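A pen for every occasion, none of them occurring

I own more pens than I have things to write down. I know this the way other people know they should floss. Every so often I decide the answer is a better container, and a better container always has to be filled by emptying the old ones, and there goes an afternoon.

The system, which I was very pleased with until I tried to use it, went like this. Good pens in the cardboard box. Pencils and whatever gets used daily in the plastic case with the lid. Anything dried up goes in the trash, no appeals.

The trouble starts with the word "good." I have a pen from Eltel, a company I temped at for 60 days, and it has outlived every pen I paid real money for. I have a Tsikata that cost 20 dollars and skips on the letter o. Which one is the good pen? I put the expensive one in the box out of respect and the free one in the case because I'd like my grocery list to be legible.

Then there is the matter of the eraser. The plastic case has a compartment exactly right for one, and I have never in my life finished an eraser. They just get grayer and then they leave. This one still has its paper sleeve on, so we're in the early, hopeful stage.

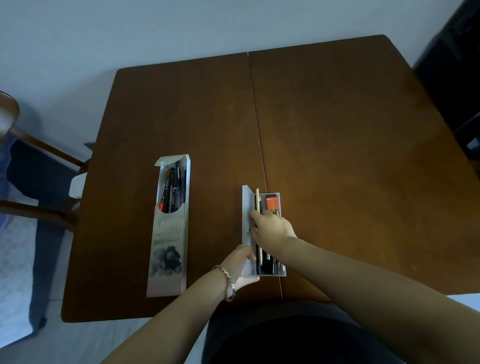
Tülin Güneş wrote in to say that the whole plan is backward, that pencils should live in cardboard because the points mark up the inside of a clear case and after a month it looks like a chimney, and that pens don't care where they live. She also said markers should be stored flat. I had mine standing up. I have had them standing up for 4 years.

So I took half of it out again.

Sorting by color lasted until I met the two-ended pencils, or pencil, the red one, which is sharpened at both tips and therefore can't be put away in any direction without threatening somebody. I moved it to the back and left it there to think. Sorting by type went better, except that I own a few things I couldn't name under oath. Is it a felt tip? Is it a liner? It says Setov on the side and I have no memory of wanting it.

My cousin Eylül has exactly one pen. She keeps it in her coat. When it runs out she buys another one. I find this chilling. 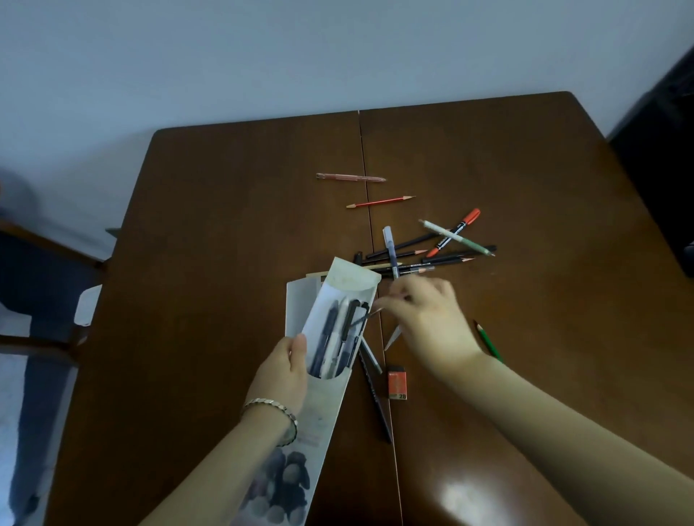 Izmir, May 7, 2021

A short update, as I've been asked how it's holding up. The cardboard box is still in service, with the tray that slides when it feels like it. Pens only. The pencils never did move to cardboard, sorry Tülin, but I wipe the case out now and then and feel virtuous about it. The markers are lying down.

The Setov thing is a liner. I used it to label a jar of lentils and it was lovely, so now of course I'm looking at the set.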